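Section 4: Your first street run

If you've got this far, your Veletti is charged, the wheels are on the right way round (arrows forward, please check again) and it has pottered up and down your hallway without eating a slipper. Lovely! Now we take it outside. I'm Solange Lemieux, I wrote most of this guide for the Dernetti set-up team, and I've done this section with more new owners than any other, so you're getting my habits along with the official steps.

You'll need the robot, the handset, the red stop fob on its lanyard, a stick of chalk and a second person if you can find one. Set aside a good half hour. The second person doesn't have to know anything about robots. They just have to be willing to shout "car".

Before you leave the house

1. Hold the power button until the ring goes solid green. If it blinks amber it hasn't finished its self-check, so leave it on the floor and don't pick it up.

2. On the handset go to Drive, then Limits, and set the top speed to 600 mm per second. It ships at 700, and I find that a bit brisk for a first go on tarmac.

3. Go to Drive, then Margins, and set Side Margin to 600 mm. This is how much room the robot tries to keep between itself and anything solid, such as walls, posts, kerbs and parked cars.

4. Press the stop fob once. The wheels should lock. Press and hold to release them. Do this twice, and if it fails either time, stop and turn to Section 9.

Caution: the fob works by line of sight. If you let the robot roll behind a parked van, you may lose it. Walk with the robot, don't stand at the corner and wave.

Choosing your street

5. Pick a straight, quiet road where you're allowed to run it, and go in daylight. A long wall down one side is ideal. The Veletti uses long flat edges to keep itself straight, and it gets on very well with a wall. A few parked cars on the other side are fine too (good practice, even), as long as there's open road left between them and the wall.

6. Put the robot down facing the way you want to go and open Live View on the handset. Everything will look enormous. The camera sits very low, so the road takes up the whole bottom half of the picture and a kerb suddenly seems like a serious matter. Give yourself a minute to get used to it before you touch the stick.
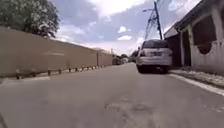 Same street for both of these, with the wall on the left and parked vehicles on the right. 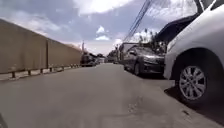

7. Tap Learn Edges and keep your hands off the stick. The handset draws a blue line along each side of the road. Wait until both lines stop wobbling. If one keeps jumping about, pick the robot up, turn it a little towards the steadier side and tap again.

8. Look for patched or broken tarmac in Live View. The robot will cross most repairs quite happily, but I like to chalk a ring round anything deeper than my thumb and steer round it the first time.

9. Push the stick gently forward and walk alongside. Stay on the open side, never between the robot and a parked car.

Note: passing close to a car is where people get nervous. A wheel and a bumper fill up a lot of Live View when you're that low down! Look at the distance reading in the top corner and trust it over your eyes. If it drops below your Side Margin, the robot should slow down by itself and ease away.

10. After a few minutes, press the fob, wait for the wheels to lock and tap Save Route. Give it a name you'll recognise later. My colleague Misaki Hoshino called hers "road" and then "road 2", and she'd like you to do better.

If it won't set off

Check the fob first. It's nearly always the fob, squashed in a pocket and still pressed. After that, look at the ring. Amber outdoors usually means the low camera has a smear on it, and the soft cloth in the Prirska pouch will see to that. Please don't use glass cleaner.

If the ring is green and it still just sits there, tap Learn Edges again from step 7.

This section was last updated on 18 September 2025. The new handset menus arrive in October, and Limits and Margins will then share one page called Driving.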